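4 min read
11 shares | 3 comments

Hand and glove check after the Saturday grip fault, Skosum unit

Filled in by Szu-yu Siu. Work through it in order with the drive power off unless the item says otherwise. Comments go under each item, and please write something even if the item passes.

1. Emergency stop
Press it, confirm both arms hold position, release, reset.
Result: pass
Comment: Reset took two goes. The button itself is fine, the key switch beside it is stiff.

2. Fault log
Copy the last entries before clearing anything.
Result: pass
Comment: The stop came up as fault 368, finger over-current, right hand. The hand had closed on a tote handle and would not open on command. It let go when power was removed. No one was hurt and the tote was undamaged. Cycle counter on that hand stood at 1,692.

3. Service interval
Fingers are due for inspection at 3,000 cycles.
Result: pass, with a note
Comment: We were nowhere near the interval, so the schedule would not have caught this. I have asked Samir support whether the figure assumes a gloved hand. No answer yet.

4. Glove fit, palm and knuckles
Check the knit is not bunched over the knuckles and that no loose thread can reach a joint.
Result: FAIL (old glove), pass (replacement)
Comment: Found a thread from the old glove wound round the first joint of the middle finger. Removed with tweezers. I can't say for certain it caused the over-current, but it was tight enough to mark the plate. Old glove bagged and labelled.

5. Finger joints
With the arm lowered and the hand hanging free, look at the brackets and the gaps between the plates on each finger. Shine a torch in from the side. The glove should finish above the exposed segments, and the black tips should be secure.
Result: pass
Comment: Do this from both sides, the linkage bar is easy to miss from the front.

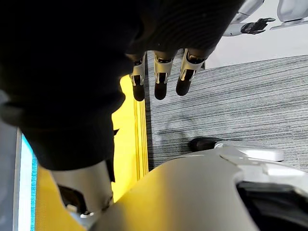 6. Finger movement under power
Guard closed, slow mode. Open and close each finger on its own, then together.
Result: pass
Comment: Ran 29 open and close cycles with no over-current warning. Slight click on the first close, gone after that. Listen for it next time.

7. Wrist
Turn through full travel in slow mode. Stop at any grinding.
Result: pass
Comment: None heard.

8. Release from a stalled grip
Close on the foam block, cut power, confirm the block can be pulled out by hand.
Result: pass
Comment: Needs a firm pull. The Arkska sheet says "light pull", which is wrong for this hand and should be changed.

9. Return to use
Result: restricted
Comment: Slow mode only, and no totes with wire handles, until Samir reply on item 3. The Tumumham unit uses the same gloves and needs items 4 and 5 doing before its next shift.

Signed: S. Siu

3 comments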